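Sjögren digital height gauge – three months on the bench

I've wanted a proper height gauge for years and kept talking myself out of it, mostly on cost. Then in March my old vernier one got knocked off the bench (my own elbow, no excuses) and the scriber never sat square again, so I finally ordered the Sjögren from Carnance and I've been using it nearly every day.

First thing to say is that it's heavy. Lovely and heavy! The base is ground flat and glides on a granite plate without that horrible gritty drag you get on the cheap ones, and the column has no wobble I can feel or measure. Mine is the 300-odd millimetre one's bigger brother, which is more travel than I need for small brackets and bearing housings, but I'd sooner have it and not use it.

The display is big enough to read without my glasses. You can zero it anywhere, flip between metric and inch, and hold a reading while you find a pencil. Data output is by a little socket on the back, and it talked to the Numinix software on my old laptop after one restart and a bit of swearing. I logged 120 readings of a single gauge block over one evening, lifting off and coming back down each time, and the spread was tighter than I'd ever managed by eye.
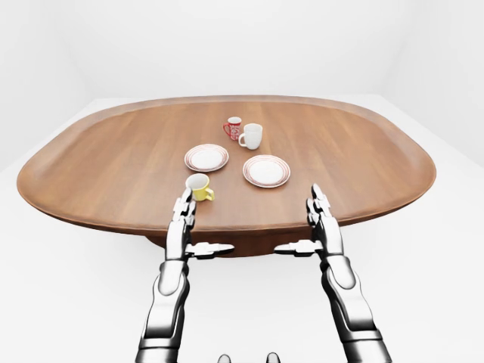 Brundska had a very different time with the data socket, and wrote in to say that the cable works loose if the gauge gets moved around a lot, that readings then drop out with no warning on the screen, and that a dab of tape over the plug was the only cure after two replacement leads. I haven't had that myself, but mine lives in one spot and hardly travels, so I'd take the point seriously if you share yours between benches.

Now the grumbles. The fine adjustment wheel is too small and too close to the column, so with cold fingers first thing in the morning it's a real fiddle. The scriber clamp is fine, the clamp screw is not – it's soft, and the slot was chewed after 30 or so changes. I swapped it for a hex socket one out of the odds and ends tin. Battery life is all right if you remember to switch it off, which I don't, and I'm on my third cell.

The manual is 4 pages and two of them are about disposal. If you've never set one up, look elsewhere for how to check the base and set your datum.

Would I buy it again? Yes, for inspection and marking out in a small workshop I would. I'd just order a spare clamp screw at the same time, and a better case too, as the foam in mine has already started to crumble round the base.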